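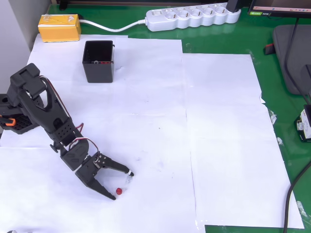

Zemside Workshop Releases Build Notes for Jamine Tabletop Arm

ZEMSIDE, April – Zemside, a member-run shared workshop, has released the full build notes and parts list for Jamine, a small robot arm that members designed and put together on the workshop's own benches. The files are free to download and may be copied, changed and built by anyone for home, school or club use.

Jamine is a servo-driven arm with a two-finger gripper. It is meant for light sorting jobs on a tabletop, such as picking up a small part and dropping it into an open bin. The arm can be built with hand tools and a soldering iron. Builders who do not have a 3D printer can order the printed parts from Zemside at cost.

The release covers the third version of the arm. The first used a single fixed bracket at the base, which flexed when the arm reached out to its full length. The current version has a stiffer base and a longer forearm link, and the servo wires now run along the outside of the arm so that a bad servo can be swapped without taking the whole thing apart. Replacing the wrist servo took most of an evening on the first version. It now takes 30 minutes.

The parts list has 103 entries, counting screws and cable ties. Most can be bought from any hobby supplier. The control board, the Stendel, was laid out by workshop members and is offered as a bare board or fully assembled. It plugs into a desktop or laptop computer by USB and takes its power from a separate 5-volt supply.

The notes include a section on setting up the work area. Zemside recommends covering the table with plain white paper, taped down at the edges, before running the arm. Small colored parts are easier to see on paper, and pencil marks can be used to note where a pick was missed. A red part the size of a bottle cap is the suggested first test piece. Power strips and loose cables should be kept at the back of the table, outside the reach of the arm.

Software for the arm is provided under the name Valdovinos. It has a manual mode, in which each joint is moved from the keyboard, and a playback mode that repeats a saved set of positions. Camera-guided picking is in testing and is not part of this release.

The workshop will hold build nights through the spring for people who want to put together an arm with help on hand. Each runs for 3 hours, starting at 6:30 p.m. Attendees may bring their own parts or reserve a kit in advance. No experience with robotics is needed, but builders under 16 must come with an adult.

Known problems are listed at the end of the notes. The gripper hinge screws work loose with heavy use and should be checked before each session. The fingertips wear down and will need to be replaced.

Build notes, part files and the kit order form are available on the Zemside website and at the workshop's front desk.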